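Skiltgate will tidy your baskets, for a fee

June 2021

Skiltgate, the Hundberg automation firm, has put its two-armed sorting service on general offer, which means anyone with a table, a pile of plastic storage and a healthy budget can now have the one dealt with on the other. The company calls the package Zenelo. It is sold by the month, with setup, training and a phone number included.

Baskets and bins at the table:

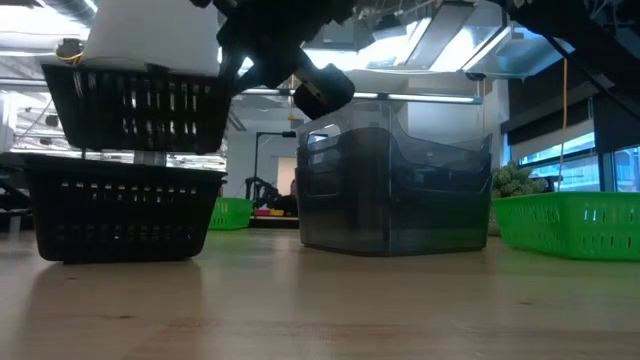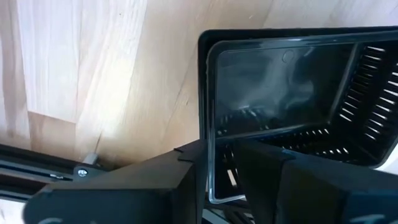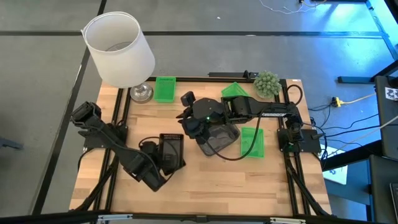
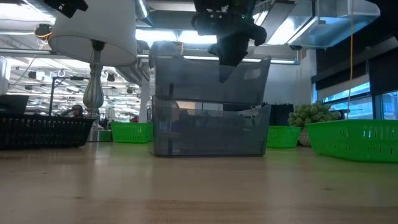

What you get

Zenelo is aimed at small shops and hire firms that spend their evenings putting containers back where they came from. Skiltgate brings the arms, bolts them down, and spends 13 days teaching them your particular stock. After that the customer is meant to press one button and go and do something more interesting.

The trial customer was Lui, a homeware hire business which signed up in February and has since put 142 sessions through the system. Wing-sze Chiang, who runs the Lui stockroom, is a satisfied user with notes.

"It's very polite with the baskets," she said. "I've worked with people who throw them. It does take its time, mind you. I've had whole lunches."

She would also like it to stop treating a table lamp as something to be thought over. Skiltgate says lampshades are on the list for the next update, along with houseplants, and that customers who want things to go faster may like to keep both on another table.

Speed and price

The firm quotes 63 items an hour for mixed baskets and bins. Chiang puts her own best at rather more than that, "but not at the end of a shift, and not without swearing". The machine's figure stays the same all day, and this is more or less the entire sales pitch.

See-through bins were the awkward part of the trial. Cameras are inclined to look straight past smoky plastic at whatever is behind it, and early sessions at Lui had the arms reaching with great confidence for nothing at all. Skiltgate says this is fixed. Chiang says it is mostly fixed.

The monthly charge is £113 per shelf served, with a minimum of one year. Shelves are counted by Skiltgate at the first visit, and empty ones are charged at the full rate. Lifting the finished stacks onto those shelves is left to the customer.

Bookings for Hundberg and the surrounding towns are open now. Delivery further out is promised for later, once the van has been sorted.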